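Notes for week 2: sorting and boxing mixed small goods
May 3, 2018

Okay, so last week we got through shelves and I promised we'd get to boxes, and boxes are where I get a bit carried away, so bear with me. These notes cover what I say in class plus a few things I usually forget to say. If you missed the session, read the part on bags twice and you'll be fine!

## Start with the stuff, then pick the box

Almost everyone grabs a box first. I did it for years. You find a box, you like the box, and then you spend the afternoon trying to make things fit in it. Put the things out on a table or a bed first and sort them by how they behave: stiff, soft, puffy, crushable. Snacks are my favorite practice material for this, partly because everybody has them at home and partly because a snack bag is mostly air and does whatever it wants.

A puffy bag will not stack. It slides, it leans on its neighbor, and if you push it down it pops back up (or pops, period). So we don't stack puffy bags, we nest them. Flat packets go down the sides, bigger bags go in the middle, and whatever is on top should be something you don't mind seeing first.

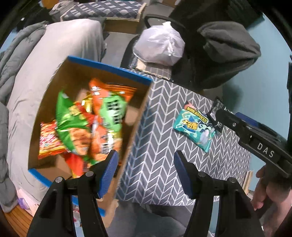
Color helps more than you'd think, too. In a mixed box your eye goes to the bright wrappers long before it reads any names, so if two kinds look alike, keep them apart. I had a Wandik cracker and a Milico wafer in nearly the same red for a whole term and mixed them up every single time.

## What stays out

Leave a few things on the table on purpose. I call this the "maybe" spot, and it's for anything you haven't decided on yet. Small packets live there a lot, because they get lost under the big bags and then you find them in the fall. Once the main pile has settled, slip the small ones in along the edges.

Chairs are a trap, by the way! A chair near your sorting table turns into a second table in five minutes, and then you have nowhere to sit. Bags from the store, sweatshirts, all of it. Give shopping bags their own spot on the floor, or empty them and fold them right away.

## For next time

- Sort one drawer or one bag of groceries into stiff, soft, puffy, crushable.
- Box it, tip the box a little, and write down what slid.
- Read the Lapiņa handout, first half only. It's from 1972 and the drawings are wonderful.
- Bring a shoebox if you have one (the Betport ones in the supply closet are all taken).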